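Part 3: Setting Up Your Home Charger for Off-Peak Hours

Okay, so by now the Badby wall unit should be on your garage wall, the electrician has signed off, and the little light on the front is a steady green. If yours is blinking amber, go back to Part 2 and do the breaker check again. I spent a whole evening in the settings menu once when all I needed was to flip the breaker off and on, so please learn from me!

What we're doing in this part is telling the charger when to charge. I live in Mekerville, where the power company has a cheaper overnight rate, and the cheap hours also happen to be when most of our wind power comes in. My car used to start pulling power the second I got home from work, right when everybody on the street was cooking dinner. Moving that to the middle of the night cut my bill and (I hope) helped a gas plant somewhere run a bit less. Your utility may do it differently, so have your latest bill handy before you start.

Before you begin

You'll need your phone, your Wi-Fi password, the setup card that came in the box, and the charging cable unplugged from the car. I know it's tempting to leave it plugged in. The unit won't save a schedule in the middle of a session, and it doesn't give you an error either, it just quietly forgets what you typed.

Connecting the unit

1. Open the Badby app and tap Add Charger.

2. Hold the round button on the bottom of the unit for 7 seconds, until the light turns blue. Let go right away. If you keep holding, you'll start a factory reset.

3. Type in the code from your setup card. The zeros and the letter O look nearly the same on mine, so if it gets rejected, try swapping them.

4. Pick your home Wi-Fi network. The unit only sees the 2.4 GHz band, and if your router combines both bands under one name you may have to try this two or three times.

5. Wait for the light to go back to green. Mine took long enough that I went and made coffee.

Note: If your garage is detached, check the signal bars in the app before going any further. I had one bar and the schedule kept dropping off. A plug-in extender by the side door fixed it.

Setting the schedule

6. Tap Schedule, then New. Put in the start and end of your off-peak window exactly as your bill has it. Mine runs from 11 p.m. to 6 a.m., and I start at 11:15 p.m. in case the clocks don't quite agree.

7. Choose which days it applies to. Plenty of rate plans treat weekends as off-peak all day long, and if yours does, make a second schedule for those and leave the window wide open.

8. Set the charge limit. I keep mine at 60 percent for regular commuting and bump it to 100 the night before a long drive. Check your car's manual here, as some batteries are happy being filled every day and some would prefer you didn't.

9. Tap Save, then back all the way out to the home screen and go in again to see that your times are still there.

Caution: Set the schedule in the charger or in the car, but not in both. With two schedules running, the car will only charge when they overlap, and if they don't overlap at all you'll wake up to an empty battery. I did this in October and had to beg a ride to work. Pick one, turn the other one off, and write down which one you picked.

Caution: Don't run the cable through a closed garage door or under a rug. If the plug or the handle ever feels too hot to hold comfortably, stop the session in the app, switch off the breaker and call your electrician.

Testing it

10. Plug in the car during the day. The light should turn white, meaning it's connected and waiting.

11. Tap Charge Now to make sure power flows. Let it run for a few minutes, then tap Stop.

12. Leave it plugged in overnight and look at the History tab in the morning. You want a start time inside your window.

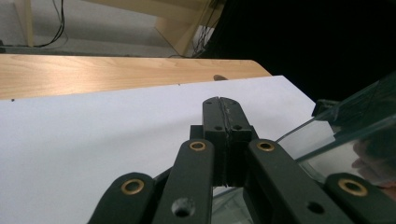
If the history shows a session that started early, the usual culprit is the time zone. Go to Settings, then Location, and make sure it has your town and not the factory default (mine thought it lived in Whitlock, an hour ahead of me). Daylight saving is a separate switch on that same page, and it ships turned off, which drives me a little nuts.

If there's no session at all, look at the car's own schedule first, then the Wi-Fi, then the charge limit. A car already sitting above the limit won't start, and the app just says Complete.

Keeping an eye on it

The unit stores your last 1,000 sessions, and you can export them as a spreadsheet from the History tab. I do it once a month and compare it with my bill. My utility's partner, Clekidside Energy, also has a rebate for off-peak charging and they wanted that same spreadsheet with the application, so save those files even if you never plan on reading them.

Part 4 covers sharing one unit between two cars. Leave Load Sharing switched off until you get there.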